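스캘런스 소식지 – 현장 소식
2018-07-26

2호 셀 정비 중간 보고 (급하게 씁니다)

마감이 오늘 점심까지라고 해서 짧게. 지난 호에 예고한 대로 2호 셀을 세우고 손보는 중. 부품 집어서 통에 넣는 그 셀 맞습니다. 스티살빌 작업실에서 진행하고 있고, 제어 쪽은 그대로 질티어 소프트웨어 씁니다. 버전도 안 올렸음. 올리자는 얘기는 있었는데 정비하고 한꺼번에 하면 뭐가 원인인지 알 수가 없어서 미뤘습니다.

세운 시점 기준 누적 3,768사이클. 그중 집기 실패로 기록된 게 198건. 지난번 점검 때보다 눈에 띄게 늘었고, 대부분 작은 부품 쪽에 몰려 있었습니다. 큰 부품은 멀쩡. 처음엔 조명 탓인 줄 알고 하루 날렸네요. 카메라 노출 바꿔보고, 배경지 바꿔보고, 다 소용없었고 결국 그리퍼를 뜯었습니다.

원인은 2가지였습니다. 하나는 손가락 링크 핀 유격. 닫힐 때 끝이 한쪽으로 밀립니다. 손으로 잡고 흔들면 딸깍 소리가 날 정도. 또 하나는 패드 마모. 안쪽 모서리가 닳아서 얇은 부품이 미끄러짐. 핀은 새걸로 교체, 패드도 양쪽 다 갈았습니다. 한쪽만 갈면 중심이 틀어지니까 꼭 같이 가세요. 예전에 한쪽만 갈았다가 다시 뜯은 적 있습니다...

커넥터도 뺐다 꼈습니다. 핀 휜 데는 없었고 접점 세척만. 케이블은 손목 아래에서 한 바퀴 여유를 두고 다시 잡았어요. 너무 짧게 잡으면 손목 마지막 축이 돌 때 당겨지고, 길면 통에 걸립니다. 이거 길이 맞추는 데만 오전이 다 갔네요. 타이는 세게 조이지 말 것. 피복 눌린 자국 있던 예전 케이블은 폐기함에 넣었습니다.

교체 후 순서는 이렇게 했습니다.
전원 내리고 비상정지 잠금 확인
볼트 대각선으로 두 번에 나눠 조임
공구 중심점 다시 잡기 (네 자세로)
그리퍼 열림/닫힘 영점
속도 낮춰서 테이블 위 접근 시험
통 위치 재등록

공구 중심점은 처음 값이 이상하게 나와서 한 번 더 잡았습니다. 볼트 하나를 덜 조인 상태였더라고요. 제 실수. 다시 조이고 나니까 값이 모였습니다. 체크리스트에 '조임 확인' 칸 따로 만들어 놨으니 다음 분은 꼭 표시하고 넘어가세요.

접근 시험은 손가락 끝이 테이블 면에 닿기 직전까지 내리는 걸로 합니다. 높이가 조금만 틀려도 패드가 바닥을 긁어요. 새 패드 긁어먹으면 아까우니까 첫 하강은 무조건 느리게, 손은 정지 버튼에.
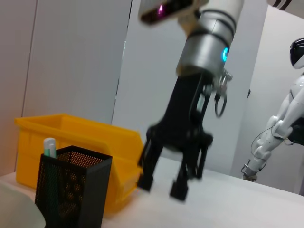
2호 셀 테이블. 노란 부품통 옆, 테이블 면 가까이 내려온 검은색 그리퍼.

통 위치 등록할 때 주의할 점. 노란 통은 앞턱이 낮고 옆벽이 높습니다. 비스듬히 놓을 때는 손가락이 벌어진 폭까지 계산해야 합니다. 중심점만 보고 들어가면 바깥 손가락이 옆벽을 칩니다. 프로그램에는 통 각도를 변수로 빼 놨으니까 좌표 숫자를 직접 고치지 마시고 변수만 바꾸세요. 직접 고치신 분 계셨음. 되돌리느라 힘들었어요.

펜꽂이 같은 키 있는 물건은 등록 안 된 장애물입니다. 프로그램은 그런 게 있는지 모릅니다. 자동 운전 들어가기 전에 테이블에서 치우고 시작할 것. 수동 저속에서도 접근 경로는 눈으로 먼저 보세요.

평소 관리 쪽도 몇 가지 바꿉니다. 패드는 주 1회 육안 점검에 더해서 손톱으로 모서리 만져보기. 사진으로는 마모가 잘 안 보입니다. 링크 핀은 월 1회 흔들어보고 소리 나면 바로 기록. 기록지는 제어함 문 안쪽에 있어요. 손목 주변 닦을 때 세정제 직접 뿌리지 말고 천에 묻혀서. 센서 창은 마른 극세사 천만. 알코올 쓰지 말아주세요 코팅 상합니다.

공용 폴더의 백업은 'Trevor' 폴더 밑에 넣어놨습니다. 정비 전 파일, 정비 후 파일 각각 따로. 이름 비슷하니까 날짜 보고 여세요. 정비 전 파일을 불러오면 예전 중심점 값으로 움직입니다. 위험합니다.

아직 안 끝난 것들. 작은 부품 집기 시험은 저속으로만 해봤고 정상 속도는 다음 주에. 실패 건수가 줄었는지는 그때 숫자로 다시 올리겠습니다. 예비 패드 재고가 바닥이라 주문 넣었고 납기 회신 기다리는 중입니다. 링크 핀은 여유 있음.

1호 셀도 같은 그리퍼라 똑같이 볼 생각인데 지금 세우면 일정이 꼬여서 10월에 합니다. 그전에 1호에서 딸깍 소리 들으신 분은 10월까지 기다리지 말고 바로 알려주세요. 돌리면서 참지 마시고요.

자동 운전 재개 전까지 2호 셀 제어함에 정비 중 표찰 걸려 있습니다. 표찰 있을 때는 전원 올리지 말아주세요. 표찰은 정비 담당이 떼는 걸로 합니다. 질문은 현장 게시판에 남겨주시면 오후에 몰아서 답니다.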